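FOR IMMEDIATE RELEASE

Vinia opens second tea room in Potthorpe this February

Loose leaf counter, evening tastings, no reservations needed

POTTHORPE - Vinia, the tea seller that started out as a market stall in Drustatham, opens its second tea room this February on the old station road in Potthorpe. Doors at 9 a.m. Open every day but Sunday.

The new room seats 2 parties at the window and the rest at long shared tables. Behind the counter, 200 teas by the ounce. Black, green, white, smoked, plus the house blends. Most come through Aliyu, the importer Vinia has bought from since the stall days. Small lots, so the list changes alot. When one is gone it is gone.

Also new for Potthorpe: a tasting menu. Pick any tea off the wall, get it brewed two ways, short and long, side by side. Staff will talk you thru it or leave you be.
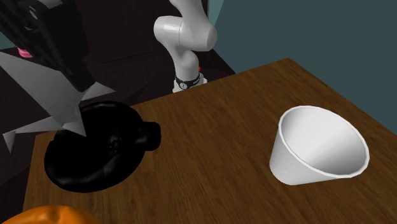
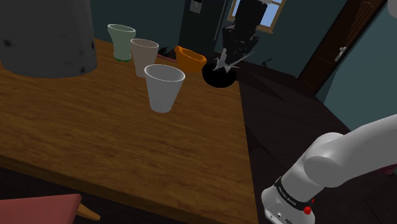
Tastings run evenings from 6 p.m. and cost the price of a pot. No tickets. A wooden table and a few plain cups are plenty for tasting at home too, and the company will be handing out a free brewing sheet with every first purchase. It covers water, timing, how much leaf to use and what to do with a tea that has turned bitter. (Short answer: less time, cooler water.) Written by the counter staff in Drustatham, who get asked all of it daily.

Opening week offers. First 300 customers get a sample tin of Potthorpe Breakfast, a strong black blend made for the new shop and sold only there. Refills on any pot until noon. Bring your own tin and the price of loose tea drops, this one stays on after opening week.

Food is simple. Toast, seed cake, cheese scones, soup at lunch. Baked goods are made at the Drustatham shop and driven over each morning untill the Potthorpe kitchen is signed off.

Drustatham hours do not change. Gift cards work at both shops.

Press visits and samples: call the Drustatham shop, extension 1231, mornings best.

ENDS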